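Home | Articles | Index A–Z | Materials and Methods | Contact

Drip coffee filtration

Drip filtration is a method of brewing coffee in which hot water passes under gravity through a bed of ground coffee held in a filter. The liquid collects in a vessel below. It differs from immersion brewing, where grounds and water stay in contact for a set time before they are separated, and from espresso, where the water is driven through the bed under pressure.

Principle

Two processes take place in the bed. Soluble material on the surface of the particles is washed off quickly, and material inside the particles then moves outward by diffusion at a slower rate. The first produces most of the acids and light aromatic compounds in the cup, and the second contributes heavier and more bitter substances. Grind size governs the balance between them. A fine grind shortens the path for diffusion but also slows the flow, so contact time rises.

Flow through the bed is commonly treated as flow through a porous solid. The rate depends on the depth of water above the grounds, the depth of the bed, the temperature of the water and the share of very small particles, known as fines. Fines migrate towards the filter wall during pouring and may block it.

Filter media

Paper is the most widely used medium. It holds back fines and a large part of the coffee oils, giving a clear liquid with little sediment. Filter paper is sold bleached or unbleached. Rinsing before use reduces any taste of paper and seats the filter against the holder. Cloth passes more oil than paper and must be kept clean between uses. Metal mesh passes both oil and some fines.

Filter papers are made flat-bottomed or cone-shaped. In a cone the bed is deep and narrow, and water leaves near a single point. In a flat-bottomed filter the bed is shallow and the outflow is spread over a wider area.

Holders and vessels

The holder may be a separate part placed on the vessel or may form its upper section. Ribs on the inner wall keep the wet paper clear of the surface and let air escape as the liquid drains. Glass is common for the vessel because it does not take up flavour and allows the level to be seen. It loses heat quickly, and a lid slows this loss.

Testing

The Clemley procedure uses 2 pours of equal mass, the second begun when the surface of the bed is exposed. Drainage time is recorded to the last continuous flow. The Gendell trials applied it to 1132 brews and found that pouring height had less effect on drainage time than grind setting. The McKinnon scale, used in the same trials, grades sediment from 0 to 9 after the liquid has stood undisturbed.

See also: Immersion brewing; Percolator; Water hardness

Vamard Reference | Contact the editors | Back to top
Shares 9 | Comments 2 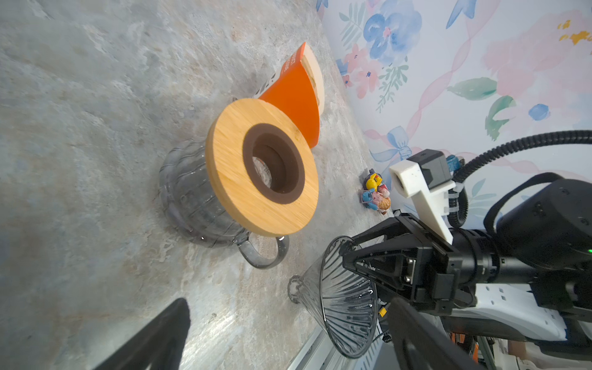
p. 2740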